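Feyisa Guest Rooms, Valtville
Bedding and Linens FAQ

Updated 24 August 2019. Questions that keep coming in by email, answered quick. Anything missing, write to Ayana at the front desk.

What size are the beds?
Doubles in all rooms except the two attic rooms, those are singles. Fitted sheets in the closet by the stairs, doubles on the middle shelf, singles on top. Please don't swap them. A single will not go on a double no matter how hard you pull.

Is the bed made when I arrive?
For stays under a week, yes. Long stays get a clean stack on the chair and you make it up yourself. Takes ten minutes.

What goes on first?
Fitted sheet, flat sheet, blanket, quilt, in that order. Pillowcases whenever. If you run hot, skip the blanket and leave it folded in the closet.

How do I fold the flat pieces? Mine come out crooked.
Easiest on the bed. Shove the quilt up out of the way, lay the piece down on the blanket, smooth from the middle out. Find the corners before you fold anything. Long side to long side, then short side to short side, then once more. If a layer sticks out on one side, open that fold and redo it, don't try to tuck it in. It only gets worse. 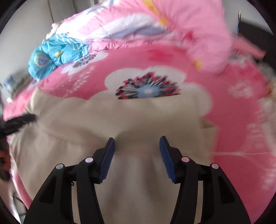
Beige piece on the pink floral blanket, rumpled. Quilt heaped behind.

Plain beige cloth is the hardest becuase you can't tell front from back. Feel for the hem. Rough side of the hem is the back.

Do I have to iron?
No. Nobody irons here except Hryhorii Kobzar and he only does tablecloths. Take things out of the dryer right away, shake hard, fold while warm. Good enough.

What temperature for washing?
Sheets and pillowcases, warm. Blankets, cold. Quilts, cold and gentle, one per load, nothing else in with it. The small machine won't take a quilt at all, use the Solex at the end of the row. Machine on the left has a sticky door, lift and push.

How long does a quilt take to dry?
Around 90 minutes on low. Stop halfway and turn it over or the middle stays damp. Puffy ones clump up, so break up the lumps with your hands when you turn it. Then hang over the rail for the evening before it goes back on a bed.

Can I bring my own blanket?
Sure. Put your name on the tag with the laundry pen. Three went home with the wrong people last December and we are still missing a green one.

I need a second blanket. Where?
Hall closet, bottom shelf. Take one. If the shelf is empty ask at the desk, there are more in the Erard room but it's kept locked.

How many sheet sets do you have?
104 at last count. Sounds like a lot. It isn't, in a full week with rain.

There's a stain. Am I in trouble?
No. Cold water on it, then straight to the desk, tell us what it was. Don't use bleach, don't use hot water. Blood and coffee come out fine if we get them the same day. Hair dye doesn't.

What do I do with bedding on checkout day?
Strip sheets and pillowcases, put them in the cloth bag behind the door. Leave the blanket and quilt on the bed, loosely folded at the foot. Check inside the pillowcases first, we find phones and socks and once a passport. Bags down to the laundry room by ten please. If you can't carry it, leave it outside the door and someone will get it.

Do you sell the quilts?
Not from the rooms. Old ones go in the yard sale, cash only, usually gone in the first hour so come early.

My fitted sheet keeps popping off the corner.
It's on sideways. Tag goes at the foot, left hand side. If it's on right and still pops the elastic is gone, bring it down and well give you another.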